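**Home Organization Basics – Session 4: Clear Containers**
Handout by Doaa Abdel Hamid

Last time we emptied the pantry shelf and sorted what was on it. Now comes my favorite part, choosing what it all goes into! Clear containers are such a pleasure to work with, and they make a small kitchen feel twice as easy to use.

### Round or square?

Round jars are lovely in the hand. They turn easily, they pour well, and there are no corners for flour to hide in. Square ones win on the shelf – push them together and there's hardly a gap. Most of us end up with a mix, and that's fine. Try to keep each shape on its own shelf.

### Before you fill

- Wash and dry the jar, the lid and the rim. Leave it open overnight if you can.
- Check how much it holds. A 1000 ml jar suits rice or oats; spices want something far smaller.
- Put the lid on and take it off again a few times. If it fights you now, you'll hate it at breakfast.
- Stand it on the shelf you have in mind (with the lid on!) and see if it clears the one above.

### At the table

Work on a big, bare surface and bring over one or two containers at a time. Hold the jar by its side and look through the wall before you decide what goes in it.

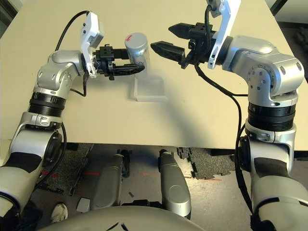 Older food goes on top of newer food, so empty the jar first, pour in the new bag, then add what you took out. Leave a finger's width below the lid for a scoop. Labels go on last, low on the front, with the name and the date you filled it.

### For next time

Pick one shelf at home and spend 20 minutes on it, no more. Bring your list of what you kept, and any lid that has lost its jar – we'll have a swap box out!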